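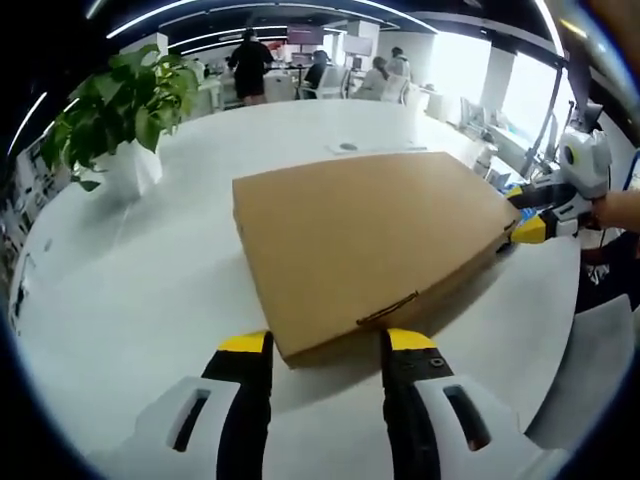

Flat carton, two hand-held grippers, yellow tips on the cardboard.

Pics from the Barkham two-gripper work, March. Method in short – people do the box task with hand grippers, policy learns from the recordings, no arm needed till test day. 290 demos kept so far, want 800. Labels are a bit behind, sory. Colour calibration notes to follow.

Open box stage. White ball near the far right inner wall, second gripper reaching over the side.

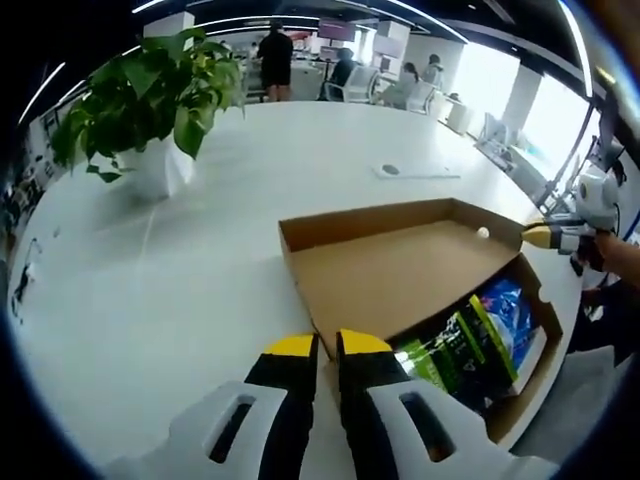
Shalini Kanaujia wrote back that 290 is plenty if the grasps vary, and she'd sooner see 20 more box sizes than another 6 hours on the same one.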